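Two-arm bin cell – common questions

How often do the cable ties need checking?
Every 200 cycles. Replace any that slide on the forearm link.

Can I move the orange bin?
Only after reteaching the right arm – see the Verirero setup sheet.
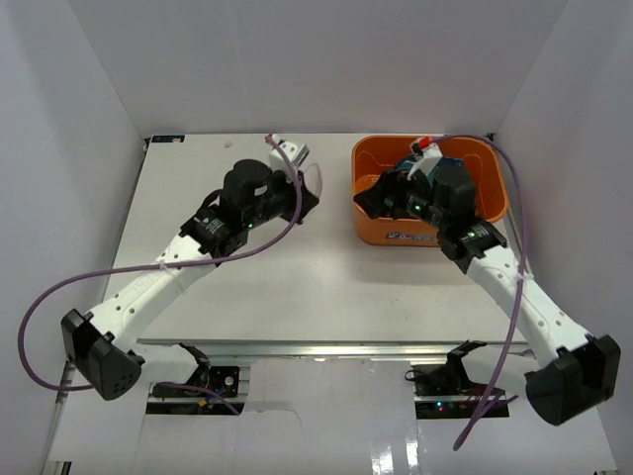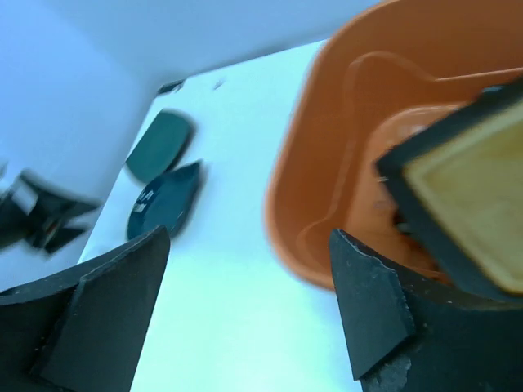 Orange bin on the white tabletop.

When should gripper fingers be swapped?
When the inner face is scuffed enough to mark parts. Order kit 781 from Orard.

Who do I ask about wrist camera faults?
Ifeoma Omoregie, extension 759.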